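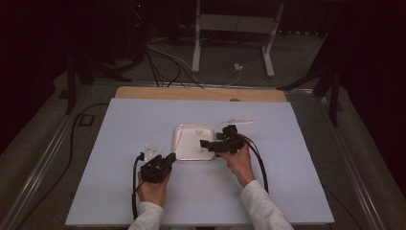
Club de Robótica Darkden > Manuales > Puesto de teleoperación > 4. Preparar una sesión

4. Preparar una sesión con las pinzas de mano

Este capítulo da por hecho que has leído el 3. Si no lo has leído, el puesto te lo hará saber a su manera.

4.1 Antes de sentarte

1. Enciende primero la fuente y después el ordenador. Al revés también arranca, pero Dalto no reconoce las pinzas y acabarás culpando al cable.
2. Coloca la bandeja blanca en el centro del tablero, con las piezas pequeñas dentro. Las que no toquen en este ejercicio se quedan fuera, sobre el tablero.
3. Pasa los cables por debajo de la muñeca, con holgura suficiente para girar la mano. Enrollarlos tres veces al antebrazo no cuenta como holgura (gracias, Baptiste).

PRECAUCIÓN: no tires de la pinza para desenchufarla. Cada conector nuevo sale del presupuesto de las pizzas.

4.2 Calibración

4. Abre Dalto y elige «Par nuevo».
5. Cierra las dos pinzas del todo. El valor debe bajar de 9. Ábrelas: debe pasar de 600.
6. Si la derecha se queda clavada en 383, reinicia el programa. Noémi Pap lleva desde enero investigando por qué 383, y agradece cualquier teoría que no incluya fantasmas.

4.3 Grabar un ejercicio

7. Pulsa el pedal y espera el pitido. El entusiasmo previo al pitido no se guarda.
8. Con una pinza, toma una pieza de la bandeja. Muévete despacio: el brazo que luego imite tus gestos copiará también las prisas.
9. Suelta la pieza, retira las manos y vuelve a pisar el pedal.
10. Pon nombre al archivo según la tabla del anexo B. «prueba_buena_final2» no está en la tabla.

NOTA: para la competición necesitamos unos 1.000 ejercicios válidos. Un ejercicio en el que la pieza acaba en el suelo se marca como fallido, por muy elegante que fuera la parábola.

4.4 Al terminar

11. Deja las pinzas abiertas sobre el tablero y cierra Dalto antes de cortar la corriente.
12. Apunta cualquier avería en el cuaderno. «Hace cosas raras» no es una avería; di qué cosas.

Siguiente: 5. Revisar las grabaciones

Este sitio utiliza cookies propias para recordar tu idioma. Aceptar | Rechazar

© Club de Robótica Darkden | Contacto | Volver arriba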